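Washing wool in a hard water town

Jan 25, 2019

We moved out here in June and it took me until spring to work out why all my jumpers felt like doormats. Same machine, same wool wash, same me. The only thing that had changed was the water.

The kettle should have told me. It had a white crust on the element within a fortnight, and the shower screen went cloudy no matter how often I did it. I descaled the kettle, swore at the shower screen and kept washing my knits as I always had. By September I had a drawer full of stiff, greyish wool and was thinking about giving half of it to the op shop.

The council will send you the hardness figures if you ring and ask. I did, and wrote them on the back of an envelope which I have since lost. The woman on the phone said "hard, love, it's all bore out your way", and that was enough to be going on with.

What happens, as far as I understand it, is that the minerals grab hold of the soap and leave a scum in the fibre. You add more soap because it isn't lathering, and that makes it worse. I'd been putting in double.

I looked at a whole-house softener first. The plumber quoted $3,000 fitted for a Kenura, or $900 for a smaller Custex unit that would only do the laundry. We rent, so neither was going to happen. The landlord was polite about it.

So now I hand wash with tank water. There's a small tank off the back of the shed that the last tenants used for tomatoes. I fill two buckets, bring them into the laundry and let them sit inside until they've lost the chill. A capful of liquid detergent, not soap flakes. Soak for 15 minutes, squeeze, don't rub. Then rinse in clean tank water, and if I think there's still residue in it I put a splash of white vinegar in the last rinse. The vinegar smell goes once it's dry. Roll it in a towel, kneel on the towel, unroll.

Drying is always flat. I used to peg jumpers by the hem and wonder why they ended up as dresses.

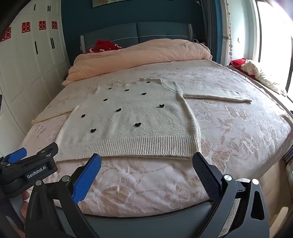
Joon-young Nam reckons the vinegar is doing most of the work and I could go back to the tap if I used enough of it. I tried that on an old grey cardigan and it came up better than before, though still a bit harsh at the cuffs. I might be too stingy with it. If the tank runs low in February I'll have to do it that way regardless, so I'll report back.

The badly crusted ones needed more than one go. My brown vest took 3 washes before the water stopped going milky. The navy one with the roll neck never came good and I've cut it up for the dog's bed.

A few people have asked what detergent. I was using Lasari because the IGA stocks it. It's fine. I've since switched to a bottle of Chantharasri my sister brought up from Melbourne, and I can't tell the difference except that it has less perfume. When it's empty I'll go back to the Lasari.

Towels and sheets still go through the machine on bore water. I haven't got enough tank for those and I'm not carrying that many buckets. They dry like cardboard on the line, and ten minutes in the dryer at the end takes the worst of it off.

Next job is the shower screen.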